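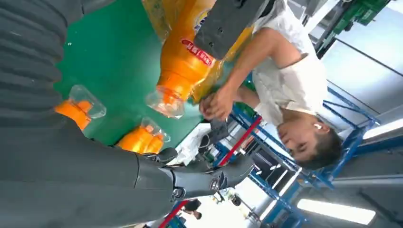

Why do people close their eyes when they pray, Tsehay Negash wanted to know, and does God mind if you forget? Questions like these reach the children's pages often, and they deserve a careful reply.

What is prayer?
Prayer is talking with God and listening to God. Christians believe that God hears every prayer, whether it is spoken aloud, sung, whispered or only thought. A prayer may be very long. It may also be a single word, such as "Help" or "Thanks".

Why do people close their eyes?
The Bible does not say that eyes must be closed. Many people close them so that they are not distracted by what is going on in the room. Others prefer to look at a candle, a cross or the sky. God does not mind if you forget.

Does it matter how you sit or stand?
Christians pray in many positions. Some kneel, as a sign of respect. Some stand with their hands raised, which is a very old custom. People who are ill may pray lying in bed. In some churches everyone stands for certain prayers and sits for others, and visitors are welcome to follow along or to stay seated.

What is the Lord's Prayer?
When the friends of Jesus asked him to teach them to pray, he gave them the words now called the Lord's Prayer. You can find it in the Gospel of Matthew, chapter 6, and in a shorter form in the Gospel of Luke, chapter 11. It begins by calling God "Father". It asks for daily bread, meaning the things we need to live, and it asks for forgiveness.

What does "Amen" mean?
Amen is a Hebrew word. It means "so be it" or "truly". When a person leads a prayer and everyone else says "Amen", they are joining in – the prayer becomes theirs as well.

What if nothing seems to happen?
This is a hard question, and grown-ups ask it too. Some of the Psalms were written by people who felt that God was far away, and they said so plainly. Christians believe that God listens even when an answer is slow to come or is different from the one they hoped for. If you are worried or sad, you should also speak to an adult you trust.

Words to know
Intercession: praying for other people.
Grace: a short prayer of thanks said at a meal.
Psalm: a song or poem from the Bible, often used as a prayer.

Something to try
Choose a quiet time this evening. Think of one thing you are thankful for and one person who needs help, and tell God about both. You may write your prayer down if you wish, or draw it.

Text by Areti Gkikas. The next page in this series, on why Christians keep Lent, will appear in February.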